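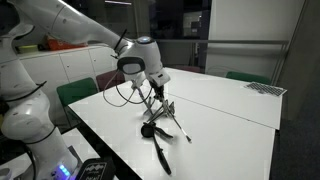 Kitchen Tools Sorting Day, Fastmont Shared Kitchen

Welcome to our small gallery. Every April we take out the hand tools of the kitchen and decide which ones stay in the drawers. This year we were late, so the sorting was done on August 3, 2024. The list of the kitchen has 133 tools, and nearly 19 of them are tongs or something similar. Thitima Suksawat made the list and Charoen Panyasiri wrote the notes.

Black tongs
Long narrow arms and a glossy black finish. Buppha likes this kind for noodles and for turning vegetables. They go back in the second drawer, next to the ladles.

Thin grey metal rods
Many small joints, and legs that stand on the table. We did not agree on the name, so in the list it is written only as "folding piece". Please write to Qianru Yin if you know a better word.

White stick with dark tip
Slender and light. It stays with the folding piece until the next sorting.

The full list hangs inside the pantry door. Tools which are not claimed go to the Tazi market table.

Text: Thanakorn Jaidee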